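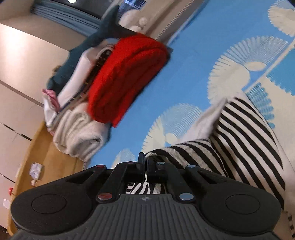
Canasbridge Household Textile Care Survey: Data Card

Summary

The Canasbridge Household Textile Care Survey records how households wash, dry, store and discard bedding and everyday linens. It holds 3000 household responses, supplied as plain tables with a codebook. The survey was designed by the Flamov Institute for Domestic Studies and fielded by Postmont Research Services in the town of Canasbridge and the neighboring district of Jardine. This card covers release 2 and replaces the card distributed with the first release.

Contents of the release

households.csv – one row per responding household, with household size, dwelling type, laundry access and survey weight.
items.csv – one row per textile category per household, covering 13 categories from fitted sheets to tea towels.
disposal.csv – one row per disposal event reported for the past year, with the route used (donation, municipal collection, reuse as rags, household waste).
codebook.txt – variable names, value labels and question wording.
changes.txt – corrections made between releases.

The three tables are joined on the field hh_id. Identifiers were reassigned for this release and do not match those in release 1. Users who hold merged files built on the earlier identifiers should rebuild them from the start.

Collection

Addresses were drawn from the municipal housing register and stratified by dwelling type. Each selected household received a letter, a paper questionnaire and a return envelope. Households that did not reply were sent a reminder, followed by a telephone call where a number was on file. One adult answered for the whole household. Respondents were asked to choose the person who does most of the laundry, but the choice was not checked.

Washing frequency was asked for a typical month. Disposal was asked for the past year. Answers on disposal depend on memory over a long period and should be treated as less reliable than those on washing. The questionnaire closed in March.

Coding and cleaning

Free-text answers on fiber content were coded by two coders working separately. Where they disagreed, a third coder made the final assignment. "Cotton blend" and "polycotton" are kept as one value, as most respondents did not separate them. Items described only by use, such as "guest blanket," carry the fiber code 98 (not stated).

Washing temperatures were reported in either Fahrenheit or by dial setting. Both forms are preserved, in wash_temp_f and wash_dial. No conversion between the two has been attempted. Missing values are coded as follows:

97 – refused
98 – not stated
99 – question not applicable to this household

Blank cells occur only in free-text fields.

Weights

The field w_final adjusts for household size and dwelling type. It should be used for any statement about Canasbridge or Jardine as a whole. Unweighted counts overstate single-family houses, where the response rate was higher than in apartment buildings.

Known limitations

Households that use a commercial laundry for all bedding were asked a shorter set of questions and have code 99 in most washing fields. Student residences and care homes were outside the sample. The questionnaire was issued in one language only, and households that do not read it are likely to be underrepresented.

The category "throws and blankets" was split in the second print run of the questionnaire. Responses from the first print run have been assigned to "blankets" and flagged in the field split_flag. Comparisons between the two categories should exclude flagged rows.

Permitted use

The data may be used for research, teaching and public planning. Attempts to identify a household are prohibited, as is linking the files to the housing register. Street-level location has been removed, and dwelling types with very few households have been merged.

Citation

Flamov Institute for Domestic Studies. Canasbridge Household Textile Care Survey, release 2. Data files and codebook.

Maintenance

Corrections are reviewed by the data office of the Institute each Friday. Reports should state the file name, the hh_id concerned and the value believed to be in error. Accepted corrections are entered in changes.txt and applied at the next release. Release 1 remains available on written request for the purpose of replicating earlier work.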